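Play Corner Working Group, Sillthorpe Community Nursery
Notes from the August meeting, typed up by Ghazala Memon

Present: Maarja Ots (chair), me, both of the Wednesday morning parents, and two people from the Jerard building who stayed for the first half. Apologies from the Trirnden room, who had a sick day all round.

We started late, my fault, I had the key and the key was in my other coat. Once we were in and had tea we went straight to the notes from last time. One correction: the book rack was going to the baby room, and I had written that it was going to the hall. Changed. Everything else agreed.

1. The play kitchen

Most of the evening went on this, as I think we all knew it would! Maarja had been in over the weekend setting it out and she really has made it look lovely. The question was whether it stays in the corner by the coat pegs or moves over to the window side. I was for the window, Maarja was for the pegs, and we went back and forth for a good long while before deciding to leave it by the pegs until the fall and see how the mornings go.
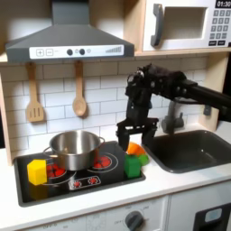 Pots and pans came next, because the donations box has got out of hand and I can't close the lid on it anymore. One of the parents thought we should go all plastic, for the noise. I'm the one in the room when they bang, and I still say keep the metal. The stainless steel pot with the two handles, sitting across the burners there, is the one every child goes for, and it looks like something from a real kitchen, so they treat it like one (mostly). It stays. The dented saucepans can go, and the frying pan with the wobbly handle goes tonight, in my car. Maarja asked that we keep to 3 pots out at any one time and put the rest up in the cupboard. Agreed, though I did say I can't promise what happens on a rainy day.

2. Pretend food and blocks

This ran on from the last item without anyone noticing. Blocks have been wandering over to the kitchen all summer, and the question was whether we send them home to the block shelf at tidy-up or let them live with the food. I had a whole speech ready about how a block is a perfectly good potato, or cheese, or soup, and I gave it, and thank you all for sitting through it. The Jerard people said they do the same in their room and it's never been a problem. We agreed that a few blocks can stay in the kitchen basket and the big set goes back on its shelf every day.
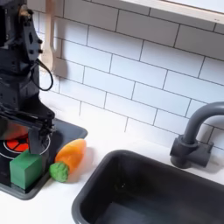 Green block on the stove, carrot on the counter beside it.

Maarja has priced a new set of play vegetables and the wooden ones came in at more than any of us wanted to spend. We have 22 dollars left in the small toys envelope, so it will be a bag of felt ones or nothing until the next sale. One of the parents has a sister who sews and will ask her about peas. I'd love peas. I'd also love an onion, if she's taking requests.

Washing: the hard food gets done in the big sink at the end of each week, in warm soapy water, and laid out on a towel overnight. Soft things go home in a bag with whoever is on the list. I'm putting a new list on the door and please, please write your name so I can read it.

3. Walls and hanging things

We all like the white tile look behind the kitchen. Maarja wondered about adding a row of low hooks for aprons and the oven mitts.

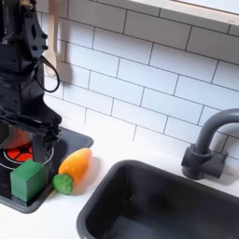

I said yes as long as they're the rounded kind, and low enough that the little ones can hang up their own apron without calling for me. She'll get prices for 5 and bring them next time. The aprons themselves need new ties, two of them are held together with a safety pin and that has to stop. I've taken them home.

4. Money and the sale

The toy fund stands at 2397 dollars, most of it already promised to the outdoor area. The fall sale will be in the parking lot again. Last year a Honda was parked across the best spot until lunchtime, so we'll put the cones out the night before. I'm doing the cake table, and I'd be glad of company on it.

5. Anything else

The radiator is making the noise again. Maarja will call. The lost mitten box is full, in August, so have a look through it before it all goes to the thrift store.

Next meeting is a Wednesday, same time, and I'll bring the key.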